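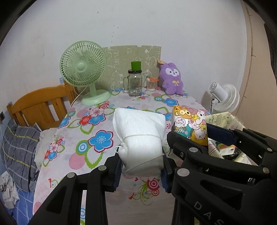
Gundow Moss looks like nothing from the road and you have to walk right into the middle before it looks like anything, someone at the next table said at breakfast, and after a whole day on it I think that is fair. I had more or less decided to give the bog a miss and go to the waterfall with everyone else. The remark changed my mind, along with the forecast, which had the rain holding off until evening.

Saturday, so the first bus from Zelbridge was later than it is in the week. I sat in the shelter and ate the roll I'd meant to save for lunch. The bus goes round by the quarry and two farms before it gets to the Moss, and the driver doesn't stop unless you ring, even though there is a proper sign. I rang too late and was carried on to the next stop and walked back along the verge. Not far, but a poor bit of road with nowhere to step off when a lorry comes.

From the gate it really does look like nothing. A flat brown field going on until it meets a line of birches, a board with a faded map, a box for leaflets with no leaflets in it. There's a small car park and it costs £2, coins only. One couple had walked up to the fence, looked over, and gone back to sit in their car with the doors shut.

The path starts as cinders and is dull for the first stretch. Old peat cuttings on the left, straight-sided, filled with black water. On the right the ground has dried out and heather has taken it over, leggy old heather past its best, with birch seedlings coming up through it. They pull the birches out in winter, according to the board, since they drink the bog dry if left alone. There were stumps all along this part and a few heaps of brushwood.

Then the boardwalk begins, and after a few minutes on it the ground changes. I hadn't expected to notice a line, but there is one. The heather thins, the brown stops being brown, and you are looking at moss. Wine red in the raised parts, a sort of yellowy orange lower down, and in the wet hollows a green so bright that I kept looking at it to check. I had always thought of a bog as one colour. I crouched down at the edge of the boards and pushed my hand into a red cushion of it, and it went in over the wrist with no effort at all. Cold, and clean when I took it out. I had expected mud.

The whole thing is higher in the middle than at the sides. You can't see this when you're on it, but when I turned round to look for the road it had gone, hedge and all, and only the top of the quarry showed. The peat is 6 metres deep at the centre. It made me walk more carefully for a while, which was silly, as the boards are the same boards all the way.

Things seen on the way to the pools, while I remember them:

- sundew, lots, mostly on the bare wet peat beside the boards, the leaves smaller than my little fingernail and red round the edges; one had a gnat stuck to it
- cotton grass, nearly finished, a few grubby tufts left
- cranberries, lying on top of the moss on stems like thread, some of them still white on one side
- a lizard on the boards, gone before I had put my foot down
- bog asphodel gone to seed, bright orange, from a distance I took it for rust on something

I tried a cranberry and wished I hadn't.

There are passing places every so often and a bench at the halfway point with a bit of wire netting stapled on it. I stopped there for tea from the flask. It was very quiet. I could hear the quarry when the wind came round and otherwise only the grasses. A pair of walkers came past in the other direction and told me the last part was shut. They were annoyed about it and had come all the way from Drernstead. I said I'd go on and see.

They were right. The final 200 metres of boardwalk were closed off with a rail and a notice, so there is no loop at the moment and you have to come back the way you went. The notice said rotten timbers, no date for the repair. You could see the planks beyond sagging on one side, with the moss already starting over the edge of them. But the big pools are just before the rail, so I got what I came for, and I had them to myself.

I don't know how to write about the pools without overdoing it. They are black and perfectly still and they don't have banks. The moss just stops and the water is level with it, right up to the brim. The sky was white by then and lay on them like paint. Some are long and thin and curve round one another, all going the same way round the dome, like the rings in a sawn log. Dragonflies over the largest, big dark ones that clattered when they turned. I lay on my front on the boards and looked straight down and could see for the length of my arm, tea-coloured, then nothing.

A floating mat of moss had come out over one corner of the nearest pool. There was a tiny pine growing on it, knee-high at most. The board back at the gate said the pines out here can be older than the ones in the plantation across the road that stand taller than a house. There's nothing for them to eat. I kept thinking about that one for the rest of the afternoon, and took far too many photographs of it, none of which give any idea.

I stayed at the rail a good hour. Cheese, the second apple, the rest of the tea. It got cold quite suddenly when the breeze got up and I was glad I had carried the thick jumper, having nearly left it on the bed.

The way back was better than the way out, and I hadn't thought it would be. The light was lower and came from the side, so that every hummock had a shadow, and all the lumps and hollows I had walked past in the morning were suddenly plain to see. The red was much redder. A snipe went up almost from under the boards and frightened me badly. Coming off the moss and on to the cinders felt like walking on a pavement, very hard and loud.

I had time before the bus, so I went along the edge path to look at the old works. There isn't much left: a length of narrow track going into the nettles, a wall with a doorway, a concrete base. They cut peat here commercially for years and you can see where, now that I know what to look for. Everything on that side is flat and low and a good bit below the path. They have blocked the drains with earth and plastic sheeting and it's filling up again, and there is some green moss at the edges of the water. A sign says it will take longer than any of us have got. It didn't say it as gloomily as that.

Caught the bus properly this time by standing out in the road. The rain started at the quarry and was heavy by Zelbridge. My left boot leaks at the toe, so that's a job for when I get home, or a new pair, more likely. The right one is fine.

Supper at Dumitrescu on the corner of the square, bean soup with a lot of smoked paprika in it and bread still warm. I asked for the small one and it was enormous. The place was full of people who had been to the waterfall. From what I could hear, there was a queue for the viewing platform and the spray was blowing the wrong way, and the car park was full before eleven. They had enjoyed it all the same. I might still go on the way out, if I can get the early bus, but I'm not going to arrange the day around it.

Spent the evening with the map. The Moss is one of 2 on this side of the river that were never drained right through, and the other is up behind Drernstead and much smaller, with no boardwalk and no bus that I can find. It is marked with a dotted track going in from the north and stopping. I would want someone with me for that one, and a dry week beforehand, and better boots.

Costs, so I don't lose the slip of paper: bus return, soup and bread, one postcard of the waterfall (there were none of the bog, I did ask). Nothing for the Moss itself apart from what I put in the tin by the gate for the repairs.

Things to do before tomorrow: stuff the boot with newspaper, wash the flask, charge the phone, find out whether the Zelbridge bakery opens at all on a Sunday. Write to the people who look after the boardwalk and ask when the loop will be open again. If it's done by spring I would like to come back for the cotton grass, when it is all out at once. The board had a photograph of it in May and the whole dome was white, and you could not see the boards at all.

Still raining. The gutter outside my window drips on to something tin, so I have moved the pillow to the other end of the bed.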